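Mugs, Cups and the Rose Tray

The break corner at Travolell has one table, one tray and far more drinkware than the tray was meant to hold. Most of it came over when the Namora and Vieira offices were merged into ours last July, and the rest has been brought in from home. This page shows a little of what is in use. The full Travolell gallery now holds 1,761 pictures, most of them of the building and the yard.

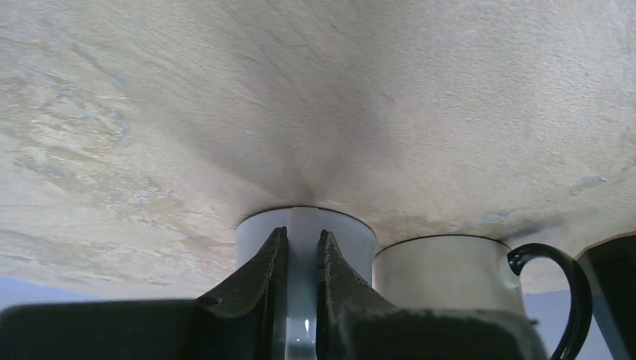

Text and selection by Kevser Ağca

The plain cup, white to pale gray, with straight sides and no pattern. Cups like this are the ones we set out for visitors. We keep around 100 of them in the storeroom – anyone who needs extras for a meeting can take a box of 20 and bring it back washed.

The tabletop has a stone pattern in cream and beige. Please wipe it down by 10:00 a.m., after the first round of coffee.

Personal mugs go on the tray with the pink roses and green leaves. It was bought for the old Vusora kitchen and is still the best size for this table. The enamel-style mug with the black rim and black handle gets picked up first most mornings. The small white cup with the dark dots holds enough for an espresso and not much else.

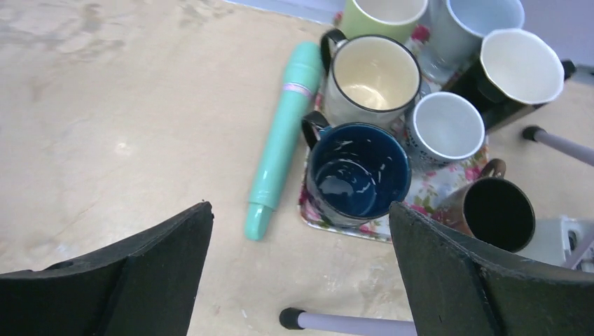
Mugs on and around the rose tray, with the mint-green cylinder alongside.

Mugs left over the summer closing are in the cabinet in room 46.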